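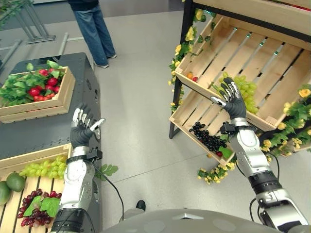 12월이 되면 저희 요리 모임 단톡방은 온통 과일 이야기입니다. 겨울 과일이라고 하면 다들 귤이나 딸기부터 떠올리시지만, 올해 제가 푹 빠진 건 구운 포도예요! 나무 상자에 담긴 저 청포도처럼 초록빛이 도는 포도를 오븐에 넣으면 어떤 맛이 날까, 처음엔 저도 반신반의했습니다. 포도는 차갑게 씻어서 그냥 먹는 과일이라고 평생 믿고 살았으니까요. 그런데 지난 모임에서 사네트 소일루 님이 구운 포도를 올린 빵을 한 접시 내오셨고, 저는 그 자리에서 두 조각을 먹고 레시피를 받아 적었습니다.

방법은 정말 간단합니다. 포도알을 송이에서 떼어 씻은 다음 물기를 꼼꼼히 닦아 주세요. 물기가 남으면 굽는 게 아니라 찌는 셈이 되더라고요(제가 첫 판에서 그랬습니다). 넓은 팬에 한 겹으로 펴고 올리브유와 소금 한 꼬집, 타임 몇 줄기를 넣어 가볍게 버무립니다. 타임이 없으면 로즈메리도 좋은데 향이 세니 조금만 쓰세요. 오븐은 미리 뜨겁게 달궈 두고, 포도 껍질이 쭈글쭈글해지면서 몇 알이 톡 터져 즙이 흘러나올 때까지 굽습니다. 집집마다 오븐이 달라서 시간을 딱 잘라 말씀드리기가 어려워요. 저희 집 낡은 오븐은 뒤쪽이 유난히 세서 중간에 팬을 한 번 돌려 줍니다.

팬 바닥에 고인 즙은 절대 버리지 마세요! 식초를 한 숟갈 넣고 휘휘 저으면 그대로 샐러드 드레싱이 됩니다. 저는 쌉쌀한 치커리에 호두를 부숴 넣고 이 드레싱을 뿌려 먹는데, 치커리 싫어하던 둘째가 한 그릇을 비웠어요. 남은 즙은 탄산수에 타 마셔도 맛있고, 플레인 요거트에 한 바퀴 둘러도 참 좋습니다.

어떤 포도를 써야 하느냐는 질문이 제일 많았습니다. 씨 없는 품종이면 대체로 다 괜찮습니다. 청포도는 구우면 새콤한 맛이 살아서 치즈나 고기 옆에 잘 어울리고, 껍질이 진한 적포도나 흑포도는 단맛이 묵직해서 디저트 쪽이 낫다는 게 제 생각이에요. 물론 마리안 실라지 님은 정반대 의견이십니다. 흑포도를 돼지고기 구이에 곁들여야 제맛이라며 단톡방에 긴 글을 올리셨는데, 읽다 보니 배가 고파져서 반박을 못 했습니다. 살짝 무르기 시작한 포도도 구이용으로는 쓸 만합니다. 다만 곰팡이가 보이거나 시큼한 술 냄새가 나면 아깝더라도 버리셔야 해요.

보관 이야기도 잠깐 할게요. 포도는 미리 씻어 두지 말고 송이째 종이타월로 감싸 냉장고 채소칸에 넣어 두세요. 구운 포도는 유리병에 즙까지 함께 담아 냉장하면 되고, 저희 집에서는 3일 안에 다 먹습니다. 사실 그때까지 남아 있던 적이 거의 없긴 하지만요. 다시 데울 때는 작은 냄비에 약불로, 포도알이 으깨지지 않게 살살 저어 주시면 됩니다.

궈밍 둥 님은 오븐 없이 해 보셨다고 합니다. 무쇠 팬을 중불에 올려 기름을 살짝 두르고 포도를 굴려 가며 익히셨다는데, 겉이 군데군데 그을려서 오히려 향이 더 좋았다고 하시네요. 저도 따라 해 봤더니 정말 그랬어요! 대신 즙이 튀니까 앞치마는 꼭 하시고, 팬을 너무 꽉 채우지 않는 게 좋습니다. 혼자 드시는 분이라면 오븐을 켜는 것보다 이쪽이 훨씬 편할 거예요. 두부를 바삭하게 부쳐서 그 위에 올리고 간장을 아주 조금 떨어뜨려 보셔도 좋습니다. 저는 이 조합을 발견하고 이틀 연속 저녁으로 먹었습니다.

아이들과 함께하실 분께는 꼬치를 권합니다. 구운 포도는 미끄러워서 꽂기가 어려우니 생포도를 먼저 꽂은 뒤 팬에 올리세요. 나무 꼬치는 물에 담가 두었다 쓰면 덜 탑니다. 할루미처럼 구워도 잘 녹지 않는 치즈를 사이사이에 끼우면 짭짤하고 달콤해서 어른들이 더 좋아하세요. 갓 구운 포도는 속의 즙이 무척 뜨거우니 충분히 식혀서 주시고, 어린아이에게 줄 포도는 꼭 세로로 길게 4등분해 주세요.

다음 모임은 오후 2시, 늘 모이던 린들리, 아니 신들리 홀 부엌에서 합니다(저는 왜 매번 이 이름을 틀릴까요). 이번 주제는 당연히 포도입니다! 사나 아부 제이드 님이 포도잎 쌈을 가르쳐 주시기로 했고, 저는 구운 포도와 리코타를 올린 납작빵을 준비할게요. 앞치마와 남은 음식을 담아 갈 통을 가져오시고, 집에 안 쓰는 넓은 오븐 팬이 있으면 그것도 부탁드립니다. 못 드시는 재료가 있는 분은 장 보러 가기 전에 단톡방에 남겨 주세요. 견과류를 뺀 접시는 따로 준비해 두겠습니다.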